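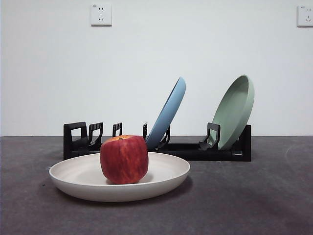 Unit 6. Task allocation after automation: the dish room

Reading: Võ, site notes on the Lovell cafeteria. Bring them on Saturday.

Lovell serves 800 covers per day. Before the Fakura arm was installed, one shift handled scraping, racking, washing and stacking. The arm now moves plates between the rack and the stack. Scraping and inspection stay manual.

6.1 What moved
Lifting and repetitive reach went to the arm. Over 30 shifts, Đức Võ logged 241 manual interventions. Of these, 88 were food left on a plate. The others were mostly plates leaning at an angle the arm could not grip.

6.2 What changed for staff
Work is now paced by the machine's stops. Attendants report less shoulder strain and more waiting. Clearing a stop requires judgment, yet the job grade was set before that duty existed. Breaks used to be taken in pairs; one attendant must now stay within reach of the stop button.

6.3 Terms
Residual task: work left to a person after automation.
Exception: any item the arm cannot process without help.

Exercise: list the residual tasks at Lovell and state who should be trained for each.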